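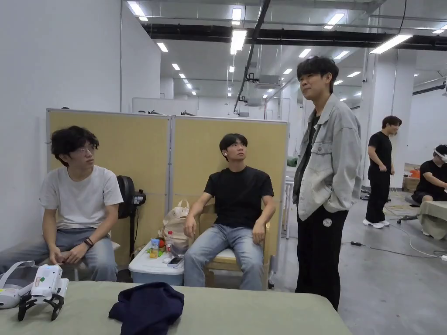 Head camera dropped from training, fold success barely moved?

Forum: Manipulation and Data Collection
Started September 1, 2024

tallow_bench
We finished the comparison I mentioned in the other thread and I'd like people to poke at it before we write it up. The task is folding one garment on a cloth-covered table, collected with hand-held grippers and a head strap. Same demos for both policies, 300 of them. Policy A gets wrist views plus the head view. Policy B gets wrist views only. Everything else is the same, including the training schedule and the seed.

We ran 60 trials per policy. A folded 47, B folded 45. I expected a gap of ten or more. The start pose of the garment was crumpled every time, dropped from the same height by the same person.

Our lead wants to stop collecting head video. I'm not sure two folds out of 60 is enough to say that.

mudlark88
It isn't. With 60 per arm you can't separate 47 from 45, but you also can't rule out a real difference of ten points either way. You'd need a lot more trials to claim they're equal. What you can say is that you didn't find a big effect.

What counted as a fold?

tallow_bench
Sleeves in, body folded twice, all of it inside a taped rectangle. One person scored from video without knowing which policy ran.

Kestrel_Ops
Blind scoring is good. Was the order of trials mixed, or did you run all of A and then all of B?

tallow_bench
All of A, then all of B. I know.

Kestrel_Ops
Then I'd rerun it interleaved before anybody cancels anything. We lost two weeks on the Carnura arm to a gripper pad that wore down during the second block. It looked like a policy difference and it was rubber.

pivot_foot
I'll disagree with the general mood. The result matches what we saw on Kandex in July. We had 1,000 demos, a bigger set than yours, and dropping the head view cost us almost nothing on table tasks. The wrist cameras see the cloth up close for nearly the whole fold. The head view mostly sees the room. In our footage that meant people sitting and standing past the table, ceiling lights, cables on the floor. The policy has to learn to ignore all of it.

mudlark88
That's an argument for cropping the head view, though. Did you try it?

pivot_foot
No. We masked everything above the table edge in one run and it came out the same as the wrist-only run, so we left it there.

solder_and_string
Masking above the table edge fails as soon as the person looks down or leans in. The edge moves all over the place. On the Ramasamy set we tracked the cloth color and cropped to that, and the head view started to help. It was a small gain, mostly in the first grasp, when the wrist views haven't found a corner yet.

tallow_bench, do you have failures split by stage?

tallow_bench
Yes. Of A's 13 failures, 4 were first grasp. Of B's 15, 9 were first grasp. B does better later on, 6 failures after the grasp against A's 9.

solder_and_string
So there's your effect, maybe. It's hidden in the total.

mudlark88
Maybe. 4 against 9 is still small numbers, and you picked the split after seeing the data (well, we picked it for you). Write it down now as the thing you're testing and then run it again.

pivot_foot
I still wouldn't pay for head video on that. The strap gets uncomfortable and our people collected fewer demos per hour with it on. If you count cost, 143 extra wrist-only demos beat the head view for us. Same hours of work.

Kestrel_Ops
That depends on the task. Try it on anything where the object starts out of view of both hands.

tallow_bench
Okay. Plan for the next round: interleaved trials, pads checked every 20, first-grasp failure as the named measure, and a third policy with the head view cropped to the cloth. We'll keep the head straps on until that's done. The demos go into the Erkarico folder as before, with the stage labels added. I'll post the counts in this thread.

solder_and_string
Please post the crop code too, if you can. Ours breaks when the garment is close to the color of the table cloth.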